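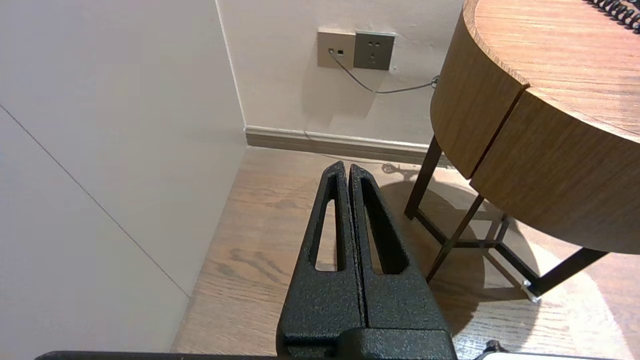

Re: [tidlow-paths] Path 17 and the Treline weekend

From: Cleiton Toledo
To: tidlow-paths list

Mitra and all,

Thanks for the notes. Replies are under each part, with the older text trimmed.

Mitra Shokri wrote:
> I walked path 17 from the church end as far as the Uteser boundary. The
> first field is fine. The second has been ploughed right up to the hedge
> and the line of the path has gone. I went round the edge, which adds a
> fair bit and is not where the path is on the map. Do we report it now or
> wait until the crop is in?

Report it now. The farmer has a set time to put a cross-field path back after ploughing, and it helps if there is a report on file from early on. Put in the grid reference for each end of the missing part, not just the path number. Last time we only gave the number and it came back to us with a question, and by then it was July and the maize was over my head.

I measured the missing stretch on the map and make it 903 metres. If you got a different figure on the ground, use yours and say how you measured it.

> There is also a stile at the bottom of the lane with a broken step. It
> has been like that since the winter. Somebody has tied orange string
> round it. I could get over but I would not want to take a dog or anyone
> with a bad knee.

That is stile 59 on our sheet. It was reported before but under the wrong parish, so it probably went nowhere. I will send it in again. Please leave the string on. I have asked whether they would take a gate there instead. The landowner has to agree to it, so I am writing to him as well and will post whatever he says.

> Do you still want people to fill in the paper forms? I find the
> spreadsheet easier but I know not everyone does.

Either. If you use paper, please write the path number on both sides, as the sheets get separated when I scan them. If you use the spreadsheet, don't add columns. Put anything extra under "remarks" and I will sort it out.

> Last thing, is Treline still on, and where are we staying? I may have
> missed a message.

Still on. We are at the Yazdani again. I have booked 2 twin rooms so far and can get more if I hear soon. Breakfast is from 7.30 and I would like us to be walking by 9. The plan for the first day is the old quarry track and back by the river, if the river lets us. On the second day we split, with one lot doing the village paths and the other going up to the ridge. The ridge has no shelter and the wind was bad last year, so bring a proper coat.

Mobile signal is poor in the valley. Leave the hotel's number with whoever is at home. There is a landline in the room, on the round table by the bed. 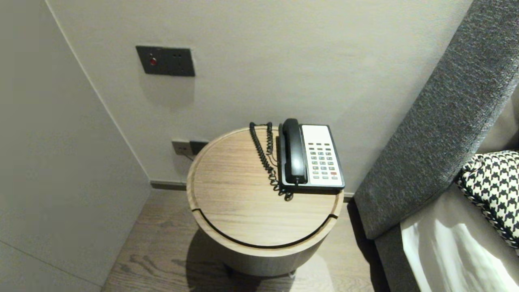 Tidlow Footpaths Group - Survey Section

A few other things while I am writing.

The secateurs and the two bow saws are at my house. Whoever has the loppers, could you let me know? I don't need them back yet, I just want to know where they are.

Surface notes: we have been using "muddy" for everything from a damp patch to over the boot. Could we try "soft" for the first and keep "muddy" for places where you would turn round in ordinary shoes? I will not go back and change the old entries.

Lifts to Treline: I can take three from the car park behind the library, leaving at 4.15. Mitra, are you driving or do you want one of the seats?

Please reply to the list about paths, but to me alone about rooms and food.

Cleiton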